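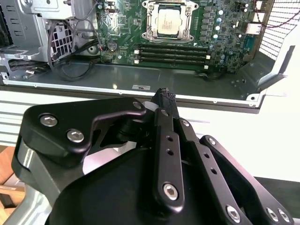 Removing the side panel tells a technician very little until the machine has been laid flat, one respondent at the Kadusthorpe workshop objected, and the two steps should be timed together. We adopted that suggestion for the second round.

Figure 9. Open desktop computer case lying on its side on a white work surface, with motherboard and processor exposed.

4.2 Access to the processor area

The Pareck inventory lists 609 desktop machines, of which 80 were selected for inspection. Each case was placed on its side and opened before the board was examined (Figure 9). Time to first access was recorded from placement of the case to a clear view of the processor socket. Cases that took longer than 15 minutes were set aside and logged separately in Nava. They are excluded from the timing results but kept in the parts count reported in Section 5.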